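4. Setting Up the Nudico Clock and Scoreboard for a Seated Volleyball or Goalball Day

Revised June 24, 2018, by Garnet Lapointe for schools in the Koltstead adapted sports league. Section 3 covers floor tape and nets. Section 5 covers score sheets.

The maker's booklet says the Nudico kit is ready to use right out of the case. I have set it up in a good many school gyms and would not plan a morning on that claim. Allow 30 minutes the first time. If you finish early, use the spare time to walk the routes between the door, the courts and the restrooms.

What should be in the case

Scoreboard panel and stand
Control desk with horn
Long data cable
Power cord
Visual signal lamp and clamp
Two table microphones (only in the newer cases)
Laminated card with the button layout

The card is from an older model and two of the labels on it are wrong. Go by the printing on the desk itself.

4.1 Choosing where the panel goes

1. Stand at each team bench, sit down, and look toward the spot you have in mind. Do this on the actual bench or in an actual chair. A panel that reads well to a standing adult can vanish behind the officials' table for a player on the floor.

2. Raise the stand to its second notch. The third notch is offered as a feature, but I have never seen it hold steady on a sprung floor.

3. Turn the panel so no window is directly behind it. The booklet calls the display "daylight readable." Test that with the sun on it before you believe it. In December you may get away with anything, and in June you won't.

4. Lock both feet of the stand. Push the top gently. If it sways, start over from step 2.

Caution: Keep the stand out of the run-off area for goalball. The foam sleeve supplied with it is thin and should not be treated as crash padding, whatever the label says.

4.2 Running the cables

1. Leave everything switched off.

2. Run the data cable from the panel to the desk along the wall. Do not cross a court, a bench area or any doorway. If the only route crosses a doorway, move the desk.

3. Where the cable leaves the wall, tape it flat for its full length. Short strips every few feet are not enough. A front caster will find the gap, and so will a player with a cane.

4. Plug in the data cable at both ends and turn the collar until it clicks. It may click before it is fully home, so give it one more quarter turn.

5. Plug in the power cord last. 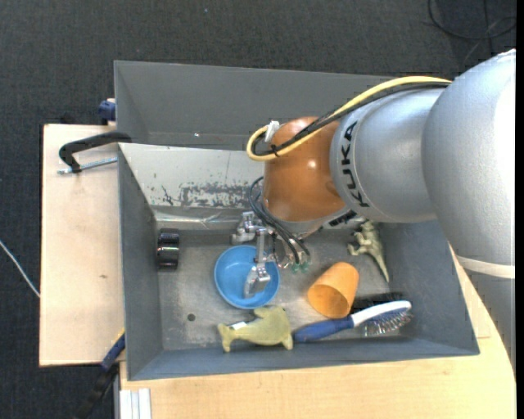
Slack is where most setups go wrong. The league's data cable is longer than any of our gyms need, and people tend to push the extra under the table with their feet. Make one wide loop beside the desk and fasten it with a tie, the way the yellow and black cables are held together with a black tie close to their loop in the picture. Pulling the loop tight will not make it any neater for long and is hard on the connector. Hang it from the hook on the table leg, where a footrest can't catch it.

Note: The booklet recommends the wireless link and says it makes cables "a thing of the past." It may do that in an empty gym. At the Gano gym it dropped out twice in one match with the bleachers full, and the clock on the panel kept its old time while the desk ran on. Use the cable. Keep the wireless link as a fallback and tell both coaches before you switch to it.

4.3 First power-up

1. Switch on the panel, then the desk. In the other order the desk sometimes reports "no display" and has to be restarted.

2. Wait for the version number. The league uses version 113. If you see 86, the desk has never been updated. It will keep score, but it has no adapted sport settings and you will be entering times by hand.

3. Press MODE until the sport you want shows on the desk. "Volleyball" and "Seated Volleyball" are separate entries. Check the word "Seated" with your own eyes, and then have the scorer check it too.

4. Press TEST. Every segment on the panel should light. Look at it from the far bench, since a dead segment can turn an 8 into a 6 and you may not spot that from the table.

5. Enter the team names. The panel cuts off long names without warning. For the Ursu school teams, use the color of the jersey if the two names come out the same.

If TEST shows dark segments, turn the panel off, reseat the data cable and try once more. If they are still dark, use flip cards for the day. I have heard plenty of advice about tapping the housing. It has never worked for me.

4.4 Setting the clock

1. Press CLOCK, then SET.

2. For a short festival match, enter 300. The desk counts in seconds, although the button layout card says minutes. Check that the panel shows 5:00 before you go on.

3. For a full match, enter the time given on the day's schedule. Do not trust the preset. It was loaded at the factory and our schedule was written here.

4. Set DIRECTION to DOWN.

5. Press SAVE and hold it until the desk beeps. A short press looks the same on the screen and saves nothing.

6. Start the clock, let it run a few seconds, and stop it. Compare it with a wristwatch or a phone. Then press RESET.

Caution: RESET clears the score as well as the time. There is no undo. Keep the paper score sheet going at all times, even on a day when the electronics seem fine. If the paper and the panel disagree, league officials go by the paper.

4.5 Sound and light signals

The kit is sold as "fully inclusive," a phrase I would like to see backed up by a setting or two. As shipped, the horn is on at full volume and the lamp is off. That suits very few of our players.

For goalball:

1. Set HORN to LOW. Players need to hear the signal, and they need to hear the ball right after it.

2. Turn off the button tones. Go to SOUND, then KEYS, then OFF. Have someone stand in the center of the court and listen while you press a few keys.

3. Switch off the table microphones, or better, leave them in the case.

4. Ask both teams to hear the horn once before warm-up. If a player says it is too faint, believe the player over the level meter.

For seated volleyball:

1. Clamp the signal lamp to the top rail of the stand, facing the court.

2. Set LAMP to STEADY. The FLASH setting is the factory choice and should stay off unless every player, coach and family in the gym has been asked about flashing lights. In practice that means it stays off.

3. Set HORN to MEDIUM. If a player is using ear defenders, or asks for no horn at all, set it to OFF and let the referee use a hand signal with the lamp.

4. Run the lamp and the horn together once, with a spoken warning first.

Note: The desk remembers signal settings when you change sports only if you saved them. After any change of sport, go through this part again. The booklet says this is unnecessary.

4.6 Handing over to the scorer

1. Show the scorer START, STOP and the two score keys. Leave the rest of the desk alone unless they ask.

2. Let them run one pretend rally with the coach calling points.

3. Place the desk where the scorer can reach it comfortably. The table may need to come down or the desk may need to go on a lap tray. Student scorers are as good as adult ones on this equipment, and in my experience they read the screen more often.

4. Tell them what to do if the panel freezes: stop the clock on the desk, raise a hand, and wait for the referee.

4.7 Common faults

Panel shows dashes. The data cable is loose, or the panel was switched on second. Repeat 4.3, step 1.

Clock runs up. DIRECTION was not saved. Repeat 4.4 from step 4.

Horn sounds late. The desk is using the wireless link. Check the cable collar, then choose LINK, CABLE.

Lamp stays lit after the signal. Press ACKNOWLEDGE once. If it happens again in the same match, unplug the lamp and tell the referee.

Score changes by two. The key was held down. Correct it with MINUS and confirm the score aloud with the table.

Desk asks for a software update on match day. Choose LATER. Updates are done at the Koltstead office between seasons, after somebody has tried them on a spare desk.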